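Arnard 30-litre drinks fridge: eight months in a garden office

June 3, 2022
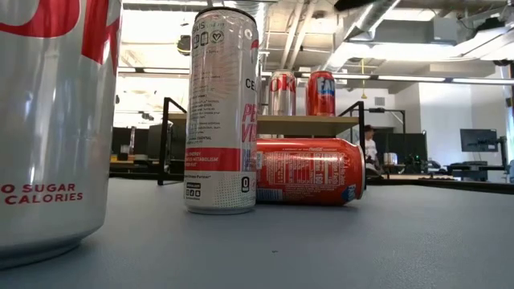

Big cans on the grey table, a silver cola and a tall white Celsius among them.

I bought the Arnard last October and I still get a small thrill from opening it, so take that as a warning about the tone of what follows. It lives in the garden office, under the window, and it holds milk for tea, whatever fizzy things we're getting through that week, and (in the warm spells) a bar of chocolate that would otherwise end up as soup.

Some background. My last little fridge was a Fumier, bought second-hand in 2000 and dragged through three house moves. It chilled things well enough, but it hummed, then it rattled, and for its final year it did a sort of shudder every time it switched off that made the pens roll across the desk. I put up with that for far too long. When it finally gave up I decided noise was going to be the thing I shopped on, with everything else second.

The Arnard cost me £313 from Enriquez, an independent kitchen shop that had both it and the Furkevo plugged in side by side. I can't tell you how useful that was! You stand there, you listen, you put your ear rudely close to the back panel, and the choice makes itself. The Furkevo is the cheaper of the two and has a nicer handle. It also has a fan, and once you've heard the fan you keep hearing it. The Arnard has no fan at all and no compressor either, so in an ordinary room it makes no sound that I can pick out. I take calls sitting right beside it.

The price of all that quiet is that it's slow. Put a shopping bag of room-temperature drinks in at breakfast and they'll be pleasant by the middle of the afternoon – don't expect anything quicker. I've got into the habit of topping it up when I lock the office in the evening, and then it's no bother. If you want something to rescue a warm bottle of white before guests arrive, buy a different sort of fridge.

Thirty litres sounds mean on paper and is more generous in use. There are two shelves, both of which slide out, and the runners are spaced so that you can take one shelf away and stand a wine bottle or a two-litre carton upright. The tall slim cans that so many drinks come in now will go under the top shelf if you use the lower runner, which I didn't work out for weeks (I'd been laying them on their sides like logs). The wider, taller cans fit too, but only on the bottom, and they get in the way of the milk. The door has one deep rack and one shallow one. The shallow one is a bit daft. I keep batteries in it.

A word on the door itself: it can be hung from either side, and I did the swap myself with a screwdriver and a cup of coffee. The leaflet shows the steps in the wrong order, as far as I can make out. You want to take the top hinge cover off first, whatever drawing two says, or you'll be pulling at a bit of plastic that won't move until it breaks. Mine didn't break, but it made a noise I didn't like.

The temperature dial goes from 1 to 5 and tells you nothing in degrees. I put a cheap thermometer in for the first month. On setting 3 in the autumn it sat at a steady 5 degrees, lovely for milk. On the hottest afternoon we've had so far this year, with the sun straight on the office roof, it crept up to 9 even on full. Drinks were still good. The milk I took back to the house. I've put a blind up since then and moved the fridge a hand's width further out from the wall, and it does seem happier – these things need air behind them and I'd shoved it right up against the skirting board like a fool.

Cleaning is easy. The inside is one smooth moulding with rounded corners, so a cloth goes round it in no time and there's nowhere for a spill to hide. I had a can of something orange leak in there over a long weekend and it wiped away with warm water. The outside is matt white and shows finger marks near the handle, or where a handle would be; there's a scooped edge that you hook your fingers behind. I like the look of it, though I do miss the Furkevo's handle when my hands are full.

Two grumbles. The light inside is a hard blue-white and makes cheese look unwell. And the flex is short! It comes out at the bottom left, and with my only socket on the right I needed an extension lead from day one. For what it costs, I'd have liked another half metre of cable.

It isn't the cheapest thing to leave running, either. With no compressor it draws power for most of the day, so I turn it off and prop the door open with a rolled tea towel whenever we go away.

Would I buy it again? Yes, tomorrow, and I'd pay the same. I've already been asked by family whether it would do for a bedroom, and I think it would be perfect there, as long as the light faces away from the bed. For a kitchen or a garage, where a bit of hum doesn't matter, I'd save the money and get the Furkevo.

Good: silent, roomy for its size, easy to wipe out, door swaps sides
Less good: slow to chill, short flex, horrid light, struggles in real heat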